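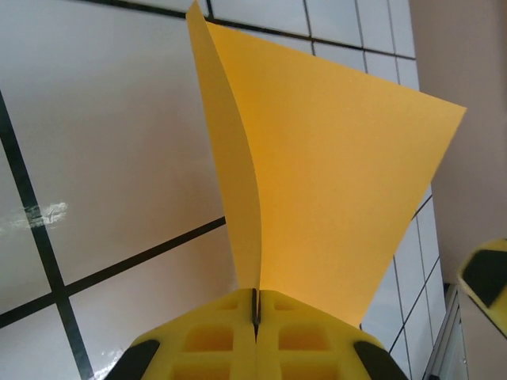

Donations terminal project, workshop notebook
2021-07-12

Purpose of the session: to establish why the contactless donation terminal records two gifts when a donor holds the card against the reader for longer than usual, and to decide whether the units held at Dernano may go out to the charities in their present state.

Background. The terminal offers the donor a fixed amount, chosen beforehand by the charity, and takes it in one touch. The Flerent reader board passes each approved payment to our software, which writes it to a local journal and sends it to the donations ledger when a connection is available. Two charities in the January trial reported entries that appeared twice. In each case the amounts and the last digits of the card were the same. The refunds were made by hand and the matter was closed at that time as operator error. I no longer consider that explanation sufficient, as the terminal has no operator.

Equipment. Three units from the second batch, numbered 4, 7 and 11 on the base. Test cards only. Reader firmware as delivered. The terminals were connected to the test ledger throughout, and the live ledger address was removed from the settings before work began. Colleagues repeating this work should check the address themselves, including after a restart, as unit 7 restored the old settings once in the spring.

Method. The work was divided into 3 runs. The first used a short touch, the second a long touch with the card held flat until the light went out, and the third a long touch with the network cable withdrawn halfway through. The first two runs had 400 touches each and the third had 300. The journal on each unit was cleared before every run and copied off afterwards. The touch was counted on the paper sheet and compared with the journal, and then with the test ledger.

Run one. Journal, ledger and paper sheet agree. No duplicates.

Run two. Journal and ledger agree with the paper sheet. No duplicates. This was unexpected. I had assumed that a long touch would be enough to bring the fault out, and the note I circulated last week said as much. That note should be disregarded.

Run three. The paper sheet and the journal agree. The ledger holds 52 entries more than it should. All of them belong to payments made while the cable was out or in the moments after it was put back.

Findings. The reader is not at fault. It reports each payment once. The duplicates arise when our software sends an entry, receives no reply, and sends it again on reconnection. The first message has in some cases already reached the ledger, and only the reply was lost. The ledger treats the second message as a new gift because each attempt to send carries a fresh reference. The reference ought to be made when the card is approved, stored in the journal, and used unchanged for every attempt.

It follows that the donor's card was charged only once in this test. I have checked this against the statement from the test card service and it is so for every entry in run three. Whether it was also so in the January trial I cannot say from the papers we hold. If it was, the refunds made by hand returned money that had never been taken, and the charities concerned are short by that sum. This must be raised with the finance office before anything is said to the charities.

Changes made. The reference is now created at approval. The journal has gained one column to hold it. Entries written under the old layout are given a reference when the journal is first opened, so that a unit with unsent gifts may be updated without losing them. On the ledger side, a repeated reference is accepted and answered as normal but is not entered again. The ledger change has been made on the test copy only and requires approval in the usual manner.

Run three was repeated on unit 11 alone with the new software, at 300 touches. Paper sheet, journal and ledger agree. Units 4 and 7 still carry the old software and are labelled accordingly. Please do not exchange the labels.

Other matters noted. The thank-you message remains on the display for too long, and a second donor in a queue could reasonably believe that the terminal is busy. Räsänen has asked for the message in two languages, which will make it longer still. I suggest that the two versions be shown side by side - the display is wide enough at the present text size.

The Mekesport stand holds the terminal at a good height for a person standing. It is too high for a donor using a wheelchair, and the clamp will not go lower. A shorter post has been requested. No delivery date has been given.

The charity's name is cut short on the printed receipt when it runs past one line. Donors who wish to claim tax relief may need the full name, together with the registration number. Entered in the fault list as a separate item.

Decision. The units at Dernano are to be held until the ledger change is approved and all three terminals have passed run three under the new software. Copies of the journals are in the project folder, and the paper sheets are filed behind this page.

Outstanding: finance office to be informed of the January refunds; run three on units 4 and 7; withdrawal during an update still to be tested, with the power lead as well as the network cable.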